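Setup rules for tabletop picking
March
by Stuart Goodall

Revision 3 of the Stitow bench rules is in use on the arm cells now. Most edits are small. The ones that change daily work concern containers, cable slack and the table surface.

Approach speed in the last 40 mm above an object is capped by the cell config, and operators do not override it. Log the container type and whether it starts upright or on its side. Cable slack at the wrist gets checked with the arm at full reach and again folded. Any camera stand is clamped before homing and left alone until the session closes.

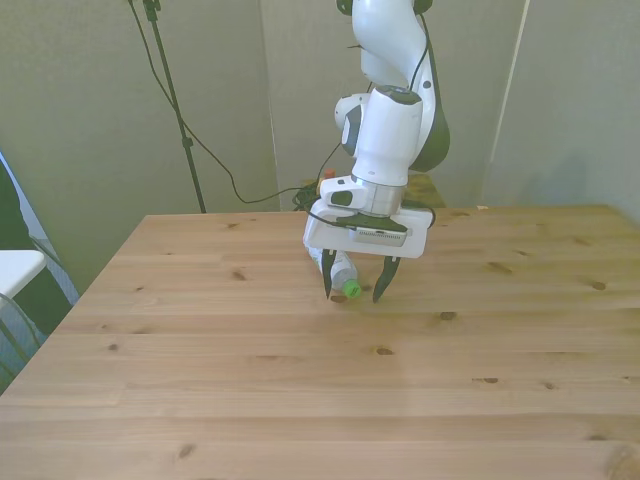
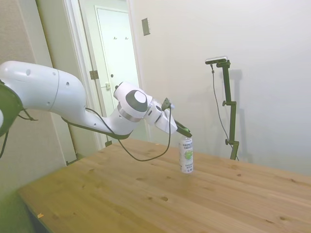
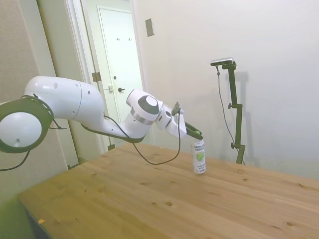
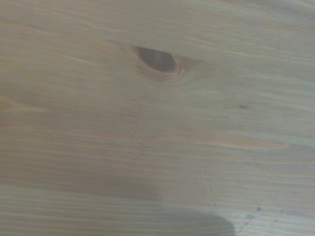

Does a knot in the table top count as a surface defect under the rules?

A knot is acceptable if it is flush with the board. Record it once in the cell sheet so that a vision fault can be checked against it later. Raised grain or a split that catches a fingernail goes to Marciniak for sanding, and the cell stays down until it is signed off.

Section 6 (stop button placement) is unchanged from the Puseck version. I would still like it to give a maximum reach distance from the operator's chair. Comments on that go in the Plutex tracker under the existing ticket.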